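Helteck open lab, April: two grippers, one shelf, some doubts

I went to the Helteck open lab mostly to see the hand-held grippers, having read the flyer twice and believed half of it.
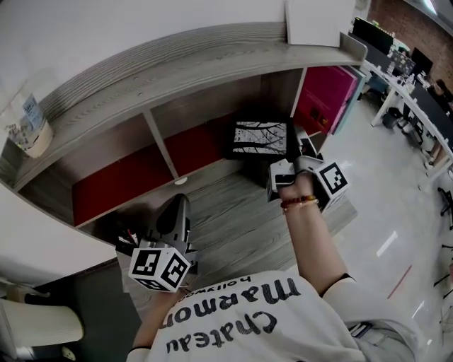

The shelf station

You hold one gripper in each hand, both with white marker cubes, and work at a gray shelving unit with open cubbies. Noémi Sárközi ran the station and let visitors have a go between her own demos. The task was to tidy small items on the shelves.

The grippers are lighter than I expected, and the squeeze is easy to learn. I was less taken with the reach. Once I leaned in toward the back of a cubby, I was thinking more about where the cubes were pointing than about the thing I wanted to pick up. I asked what happens to the tracking when a cube goes behind a partition. Noémi said they throw those takes out. I asked how many that was and she told me 134 out of 600 for the last batch. Good on her for having the number, but it wasn't on the flyer.

Mockus against Mekell

The second room had two sets of fingers side by side, the Mockus and the Mekell. Joyce Mushi gave each visitor 3 tries with each. The Mockus tips held a pen better, the Mekell opened wider and felt sloppy at the trigger. I dropped the same marker pen with both. Three tries tells you very little, and everyone did the Mockus first, so by the Mekell round we had all had some practice. Joyce agreed when I brought it up and said they would swap the order next time.

The talk

Nahuel Olivares spoke for too long on how well hand-held data carries over to a real arm. His clips all showed the same shelf. I would have liked one with different furniture.

Would I go back? Probably, if they bring an arm and let us pick the objects. Coffee was decent and parking was free after 5.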